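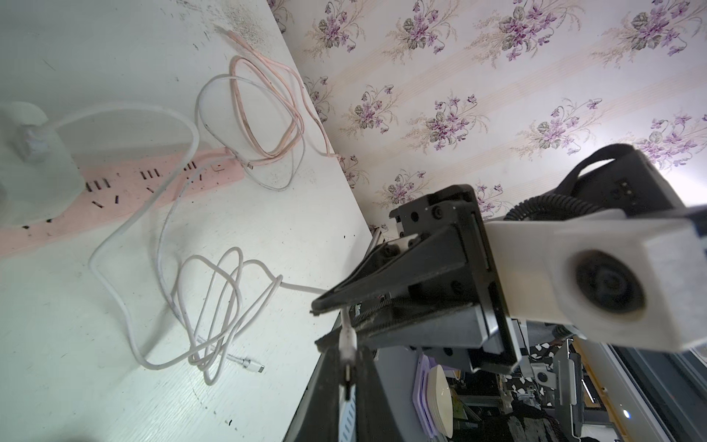

Ticket 682: Laptop charging very slowly, or stopping altogether
Opened by: Kirsty Lindsay, Endcombe office
Handled by: Segundo Sotelo
Opened: 2021-07-16
Status: Closed

Kirsty's first message

Hello Segundo, I hope you're well and that they're keeping you in biscuits over there. I'm sorry to bother you with something so small, but my laptop (the Prunden one you set up for me when I moved desks) has taken to charging at a snail's pace. I plugged it in before lunch at 50 per cent and when I came back it had crept up by 3. It also makes the little "connected" chime over and over, even when I haven't touched it -- quite maddening when one is on the telephone. I have restarted it twice. I'm using the USB-C lead that lives on my desk, plugged into the usual strip.

Segundo's reply

Hello Kirsty, no bother at all, and thank you for such a clear note. A repeated chime nearly always means the laptop is losing the charger and finding it again. Could you try these for me, in this order, and tell me what happens after each?

1. Plug the charger straight into the wall, without the power strip.
2. Use the other USB-C port, the one nearer the hinge.
3. Swap the lead for the one in the Tostero box in the stationery cupboard. Keep the same charger for now, please.
4. Look in the battery settings and see whether it says "slow charger".

Kirsty's reply

Right, I've been through the lot. The wall socket made no difference. The other port was the same, chime and all. With the Tostero lead the chiming stopped straight away and it went up to 83 per cent while I did the post, so I was very pleased! The message did say "slow charger" with my old lead, and it has gone now. I must confess the old one came out of a drawer at home -- I think it belonged to a telephone.

Segundo's notes

Cause: phone lead in use with a laptop charger. It will carry a little power but not what the Prunden asks for, and the plug is a loose fit as well. Charger and both ports are fine.

Fix: Tostero lead left with Kirsty for good. Old lead to go in the recycling tub. Replacement for the cupboard ordered through Apaza.

Kirsty, do leave it plugged in overnight once and drop me a line if the chime comes back. I can reopen this same ticket, so you needn't type it all out again.

Kirsty's last message

Will do, and thank you ever so much. All quiet so far.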